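December 6, 2023

Lorkano open day, second session. Got there at the tail end of the safety talk, signed the sheet, and was put in Cúc Bùi's group. She runs the bench cells and talks quickly, which suited me.

The arm is rated for 3 kg at the flange, less with the gripper on. Parallel fingers, electric, force limit set in software. I asked what limit they were using and she said it depends on the part, then showed me the table of values. Fine. The controller is a Rutkowska unit, the same family as ours at Nollby but a newer revision. The cabinet fan is much quieter. I would like to know if the old I/O cards fit.

They work from a mixed set of small items and change the order between runs. The point of the demo was grasping without fixtures: part anywhere on the table, any rotation, no jig.

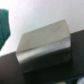
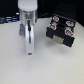

Dark Magic pod, from the gripper's side:

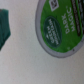

Ha-neul Kwak did the numbers afterwards. 409 clean grasps out of 1000 in April, with the old finger pads and the old lighting. He would not give a current figure until the new batch is finished. I wrote down his definition of clean: lifted, held, set down inside the target area, no second try. Our own log at work counts retries as good, so the two can't be compared. Must fix that.

Questions from the group were mostly about price. One man wanted to know if it could pack eggs. I asked about calibration. They redo hand-eye every 400 cycles, or after any bump, and it takes a coffee break to run. We do ours when someone complains.

Took the Brivby brochure on finger pads. Softer grade than we use, colour-coded by hardness, sold in pairs. Lead time not listed. Will email tomorrow.

Parking was $12. Keep receipt. Home by seven, left my good pen at the sign-in desk.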